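Mestutach Tidy-Up Episodes, data card and read-me

Welcome, and thank you for opening this file before the big ones. This is the set of clearing and sorting episodes we put together at Hasier, where a small crew looks after the break rooms and shared desks of an office building, and where two-arm stations have been taking over a share of the picking up. We wrote the card for people who train models, but also for anyone who runs a crew like ours and wonders what the working day looks like afterwards.

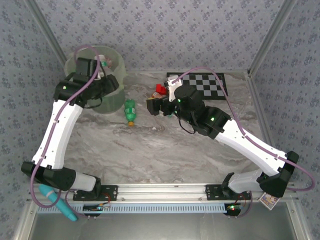
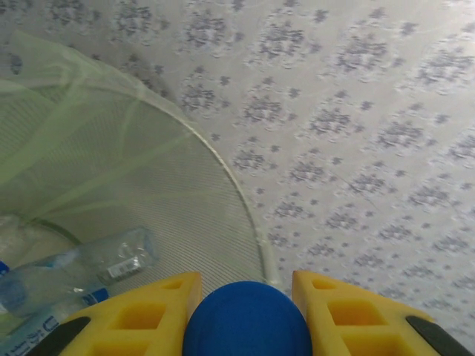

What's in the set

There are 535 episodes, all driven by people from the cleaning crew using the Parsa hand controls. Most of the work is the dull kind: bottles, small toys and odds and ends that have to go into a bin or be moved out of the way. Each episode has its video, the joint positions of the arms, and a short note typed by whoever was driving. We left the notes as they were written, spelling and all, so you'll find "bottle again" more often than you might like.

The folders

episodes/ has the recordings, one folder for each
notes/ has the drivers' comments as plain text
shifts/ has the crew's diary, with all names taken out
splits/ has the training list and a held-out list of 110 episodes

Please keep the held-out list held out. We use it ourselves when we compare versions.

What changed for the crew

When the first station came in, in August, people were worried about their hours, and they were right to ask. We agreed early on that driving time would be paid as ordinary shift time and that no one would drive for longer than 2 hours in a stretch, as it's hard on the eyes and the shoulders. The bending has gone down, which the older hands are glad of. The waiting has gone up, and that's been a real complaint (you sit there while an arm resets and you could have cleared the whole lot by hand!). Friday afternoons are now set aside for going through the failed episodes together, and much of what's useful in the notes comes out of those talks.

Known problems

Clear plastic is difficult for our labeling tool, Drikura, and its bottle labels should be checked by eye. Failed grasps are kept in and marked "miss". A few of the early notes are blank.

Using it

Research and teaching use is fine. Please don't use the shift diary to rate or time individual workers; the crew shared it on that condition.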